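Keeping the broom closet and the tool corner in order

When I moved to the apartment in Skekinside, the closet next to the kitchen was the place where everything long and thin was falling down. Broom, mop, the pole for the curtain, two rulers, a fishing rod of the previous tenant. Every time I opened the door, something came out to greet me. I lived like this for 13 months before I decided to do something, and these notes are what I learned, partly from my own mistakes and partly from Naa Appiah, who lives upstairs and has repaired more closets than I have seen.

First, take everything out

Please do not start with the drill. Take everything out of the closet and put it on the floor of the hallway. Sort it by length, and then by how often you use it. In my case the broom was used each day, the mop each week, and the long duster only when guests were coming. Things you use each day must hang nearest to the door and at a height where the hand finds them without looking.

While the closet is empty, wash it. I use one spoon of dish soap in a bucket of warm water, and a second bucket with clean water for wiping after. Let the walls dry with the door open until the next morning. If you put adhesive or paint on a damp wall, you will do the work two times.

Know your wall

Knock on the wall with your knuckle. A dull sound usually means brick or concrete, a hollow sound means drywall with empty space behind. For brick you need a masonry bit and plastic plugs. For drywall you must find the stud or buy anchors which open behind the board. Before you drill, think also where the pipes and the cables can be. In my building the cable to the light switch goes straight up from the switch, so I keep the whole vertical strip above it free.

If you rent and the landlord doesn't like holes, ask in writing before you buy anything. My landlord agreed to four holes, if I fill them when I leave. A small tub of filler and a flat knife are enough for this.

Hanging the long things

A broom should not stand on its bristles. After some months they bend to one side and then it only pushes the dust from one place to another. Hang it from the handle, with the bristles a hand's width above the floor. The same is good for a mop, because the head dries faster when air comes from all sides.

For handles without a hole at the end, you can drill one, if the handle is wood. Make it two fingers from the end, sand the edges, and pull a piece of strong cord through. For metal handles I prefer a rail with hooks or clips. Two rails hold a long handle more quietly than one, as it cannot swing and knock on the wall when the door is closed.

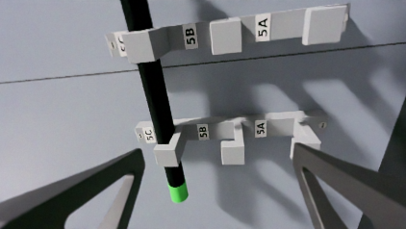
How far apart should the two rails be?

I put mine 700 millimeters apart, measured from screw to screw, and this is good for a full-size broom or mop. For short tools like a hand brush or a dustpan one rail is enough, and a second one only takes space from the wall.

Mark both rails before you drill any hole. I draw a thin pencil line with the level and stick painter's tape along it, so the drill doesn't slip and the paint around the hole stays whole. Drill the first hole, put in the screw but not tight, check the level again, and only then mark the second hole through the rail. The first time I marked everything from the paper template and the holes were off by the thickness of a coin. The rail was crooked, and I looked at it every day until I did it again.

Measure the door too. My closet is 822 millimeters wide inside, but the door frame takes some of this, and a mop bucket that fits inside did not fit through. I returned it to the shop, Mansour on the corner, and they were very kind.

The tool corner

On the other side of the closet I keep the few tools I own. A drawer sounds practical, but in a drawer the heavy things always go on top of the small ones. I moved mine to the wall. Hammer, saw, pliers and level hang on nails, and behind each one I drew its outline with a soft pencil. Afia Laryea from my evening class laughed at these outlines, and then she asked me for a photo to copy them.

Screws live in glass jars with lids. I write on the lid with a marker, and on the side also, for when the jars stand on a high shelf. Wall plugs go together with the screws of the same size. I once kept 11 jars like this, now I have fewer, after I admitted that I will never use bent nails.

Saw blades get a thin wipe of oil before winter. In October the closet becomes damp, and rust comes faster than you think. A piece of chalk in the tool box takes a little of the moisture. You can dry the chalk near the radiator and use it again.

Small things which help

Wash the broom itself. Warm water, a little soap, ten minutes, then comb the bristles with an old fork and hang it outside to dry.

Wrap the end of a slippery handle with cloth tape, the kind for bicycle handlebars. Your hand gets less tired and the handle also stays better when you lean it on a wall.

Put a rubber band on each spray bottle – red for the bathroom, green for the kitchen. Then the cloth and the bottle don't travel from one room to the other.

Never hang a wet mop above something of wood or paper. I had a bag of old magazines below mine for one week, and I don't need to tell you how it smelled.

If a screw turns and turns without becoming tight, take it out, push one or two wooden matches without heads into the hole, break them even with the wall, and put the screw back. This is for light things only. For anything heavy – a shelf, for instance – make a new hole with a proper plug.

Twice in the year I pull at each hook with my hand to see if something is loose. It takes five minutes, and I do it in the evening when I anyway put the vacuum cleaner back.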